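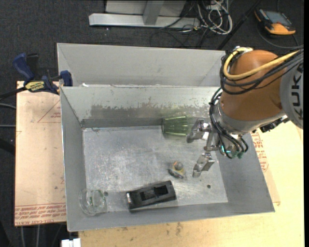 I've been promising to write up the Gullberg visit since we got home, and it's finally raining hard enough that the garden can't guilt me out of the chair, so let's go. If you only came for the practical stuff (parking, shoes, what the café charges for soup), scroll to the bottom. Everyone else gets the long version!

So: Gullberg is a bottle glass works, out past the grain elevators on the county road, and for one Tuesday in November they open the doors and let the public walk through. I'd known about it for years and always managed to be busy. This year I signed up the minute the page went live, got two places on the morning tour, and then spent a month telling everybody at work about it until they started leaving the break room when I came in.

We left the house at 6 in the morning, in the dark, with a thermos and a bag of those hard ginger cookies. You can do the drive on the interstate, but I wanted the river road, and I stand by that even though we got stuck behind a sugar beet truck for what felt like half the state. The fog was sitting right down on the water and the sun came up pink behind it. Worth the beets.

You check in at a little brick gatehouse where they hand you a visitor sticker, earplugs, safety glasses and a pair of those clip-on steel toe caps that make you walk like a duck. There were 12 of us in the group. Mostly retired couples, one family with a very serious teenager taking notes, and a pair of home brewers who wanted to know everything about bottle necks (more on them later, they asked great questions). Our guide had worked on the hot end most of her life and had the voice for it. She could talk over a compressor without seeming to raise it.

First stop was the batch house, and I'll admit I'd been thinking of that as the part you sit through before the good part. I was wrong. It's a tall, dim, dusty building where the sand, soda ash and limestone come in, and it smells like a wet sidewalk. They let us put our hands in the sand. It's so fine it runs like water, and it's much whiter than beach sand. Our guide said the amount of iron in it decides how green your glass comes out, which I'd never once thought about. I'd always assumed green bottles were green because somebody wanted them green and clear ones were just, you know, the normal color. Clear is the hard one!

Then there's the old glass. They call it cullet, and it sits in huge bays outside, sorted by color, and when the loader drives into a pile the sound goes right through your fillings. It melts more easily than raw sand does, so the more of it they can get, the less fuel they burn. What they can't stand is junk in it. Ceramic is the big villain. One chunk of coffee mug can ride all the way through the furnace and turn up as a little white stone in the side of somebody's pickle jar. I have put at least one broken mug in the recycling in my life and I kept very quiet during this part.

And then the furnace. Oh boy.

You feel it before you see it. We came along a hallway that was plain November-cold at one end, and by the other end I had my coat off and was wishing I'd gone without the sweater. You get to look in through a dark blue glass held up to a peephole, one person at a time, and inside it's just light. There's a surface in there, sort of, with slow ripples on it, and flames rolling across the top from the side. The guide said it runs day and night for years, and they can't simply switch it off for a holiday, since the glass would set solid inside. Somebody is always there on Christmas. I took my turn at the peephole, went to the back of the line and took another one.

Below the furnace is the forming floor, which is the loudest place I've ever stood, and I've been to my nephew's band. The glass comes down in fat orange blobs (gobs, and yes, that's the official word), snipped off by a pair of shears that never stop, and each gob drops down a chute into a mold. There's a puff, the thing flips over into a second mold, another puff, and there's a bottle, still glowing, standing on a belt with all the others. I tried to follow one gob the whole way and lost it every time. You can't talk in there at all, so the guide had laminated cards she held up. The one that said SWABBING got a good look from everybody. It's when a worker leans in and wipes the inside of a mold with a greasy brush, and he did it so casually, between one gob and the next, that I think all of us breathed in at once.

After that the bottles go into the lehr, a long slow tunnel oven that cools them down gently so they don't crack from their own stress. It isn't much to look at. It's a long metal box with a belt going in one end. But she had a great trick at the far side: two sheets of polarizing film and a light, and a badly cooled bottle next to a good one. The good one looked like nothing. The bad one had rainbows all around the shoulder. I'd have bought one of those setups on the spot if they'd sold them in the shop. (They don't. I asked. Twice.)

The home brewers came into their own in the inspection room. One of them wanted to know why bottles have those tiny bumps around the base, and the answer is partly that they keep the hot glass from sitting flat on a cold belt, and partly that they carry a code telling you which mold it came from. So if a bottle turns out bad, they can walk back and pull that mold. I have now looked at the bottom of every jar in our pantry. My husband has asked me to stop reading them out at dinner.

There was a small exhibitors' corner set up in the old packing hall, and I'd gone in expecting pamphlets. It was better than that! Corkico had a table of stoppers you could squeeze, natural cork and the pressed kind and a sort of foamy one, and a hand corker bolted to a bench so you could try it yourself. I got mine in crooked. The serious teenager got hers in perfectly straight and didn't even smile. Next to them was Jeon, who do printed labels, and they were giving away misprints by the roll. I came home with a whole strip of upside-down plum brandy labels, and they've been going on everything from the flour tin to the dog's food bin.

The one I'd really hoped to see was Dornitz, who make the molds, and they did not disappoint. They had a cast iron mold opened up like a book, and you could run a finger along the inside where the shape of the bottle is. It's much smoother than you'd guess from the outside, which looks like something you'd dig up in a field. The man at the table had repaired molds by hand for years and showed us how they build up a worn edge with weld and then file it back. He said you can hear when the file's doing it right. He let me try on a scrap piece and I could not hear anything, but I enjoyed myself a lot.

Lunch was in the works canteen, and this was the one part of the day that dragged. The line was long and there was one register. Pea soup, rye bread, a slab of apple cake. The soup was excellent. We ended up sharing a table with one of the retired couples, who'd driven even farther than us and go to one of these open days every few months. They've done a paper mill, a brush maker, a salt mine and a place that makes church organs. They had a notebook! I came away with a list, and the salt mine is now at the top of it.

In the afternoon there's a small museum upstairs that you can wander through without a guide. Don't skip it, even if your feet hurt. There's a wall with 2000 bottles on it, floor to ceiling, every color they've ever run, and in the late light with the windows behind it, I just stood there. Medicine bottles, ink bottles, milk bottles with farm names pressed into them, an ugly little fish-shaped one that I'd have taken home in a second. There's also a case of things the workers made for themselves out of the leftover glass at the end of a shift. Walking canes, a chain with every link separate, a pig. The pig is the best thing in the building.

We stayed until they started stacking the chairs and drove home on the interstate, in the dark again, with a box of seconds clinking in the back.

Okay, practical stuff:

- **Signing up:** online only, and the morning tour fills first. I liked the morning, because the museum light is better in the afternoon and you end up there at the right time.
- **Parking:** free, in the gravel lot across from the gatehouse. It floods at the low end, so park up by the fence.
- **Shoes:** closed and flat. The toe caps don't fit over chunky boots, and one man had to change in the parking lot.
- **Clothes:** layers. The batch house is freezing and the furnace hall really isn't.
- **Kids:** they have to be 12 or older for the hot end. Younger ones can do the museum and the packing hall.
- **Money:** the tour's free. The canteen took cards, the shop was cash only the day we went.
- **Seconds:** there's a shelf by the shop door with slightly wonky jars. I bought 6 and should have bought more, the lids fit fine.
- **Photos:** fine in the museum and packing hall, phones away on the forming floor.

If anyone has been to the salt mine, please tell me whether you need to book the little train separately. Their website is no help at all.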